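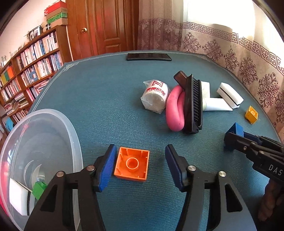
Dwynwen Landeg looks after the hand-held grippers at Brivby, a small shop that services data collection tools for other companies. Most of what crosses her bench is the same model of two-jaw gripper, used in pairs, one for each hand. She has worked on them for four years, and before that she repaired sewing machines.

The grippers come in from people's homes, where operators pick up ordinary household things and put them down again for hours at a time. Landeg said the setting matters more than most customers expect.

"In a lab they get one kind of dirt," she said. "In a house they get lint, hair, crumbs, hand cream. Cloth is the worst. If you work on a table with a cloth on it, the tips brush the fabric every time you go for something low, like a toy block. The fibers end up in the pivots."

She starts each service with the pads. They are blue, with ridges across the gripping face, and she wipes them with a damp cotton rag and a little dish soap. She does not use alcohol on them. A customer in Arango did that every evening for a month, she said, and the pads went hard enough to drop a smooth plastic brick.

"When the ridges shine, I change the pad. I don't measure it. I hold it up to the lamp."

Pads are always changed as a set of four on a pair of grippers. Landeg used to replace only the worn one, and stopped after operators complained that the jaws felt uneven. A new pad grips sooner than an old one, and a light object will turn between them.

After the pads she moves to the linkages. The jaws are built from black bars that turn on round silver pins. She opens and closes the jaws by hand with the tool next to her ear, then takes hold of each pad and rocks it sideways. A good jaw gives a little at the tip. If it clicks, she looks for the pin that moves when it should not.

"Nine times out of ten people tighten the wrong thing," she said. "They find a screw, and they tighten that. Then the jaw is stiff and it still clicks."

She puts dry lubricant on the pins with a toothpick. Oil is not allowed in the shop for this job, as it holds on to lint. Once the pins are done she cycles the jaws 50 times, wipes off what comes out, and checks for sideways play again.

The last step before the tool goes back is the opening check. The jaws are spread as far as they will go, and the gap between the pads is compared with the other gripper in the pair. If the two don't match, the recorded jaw position will be wrong on one side, and the fault may only be noticed after a few hundred recordings. Landeg remembers a set from Denora with 600 recordings on it before anyone compared left and right. One link had been put back upside down after a cleaning.

Nathalie Marchand, who runs the collection side at Faver and sends her tools to Brivby, sat in for part of the conversation. Her operators now do a short check of their own at 7 in the morning, before the first recording. They wipe the pads, open the jaws fully, close them on a toy block, and look at the tips from the front.

"We had a long written procedure and people skipped it," Marchand said. "So we cut it down. If the block sits straight, they start. If it leans, they call me."

She also asks them to pick up something soft and something thin before they begin. Hard blocks are easy, she said, and a worn pad will still hold one. A flat tube or a brush handle shows the problem sooner.

Landeg agreed, with one complaint. She would like the tools sent in before they fail, and she would like them sent in pairs. In November she received three left-hand grippers from the same customer in one box, with a note asking her to match them to the right-hand ones, which were still in use.

"I wrote back and asked for the others," she said. "They came in January."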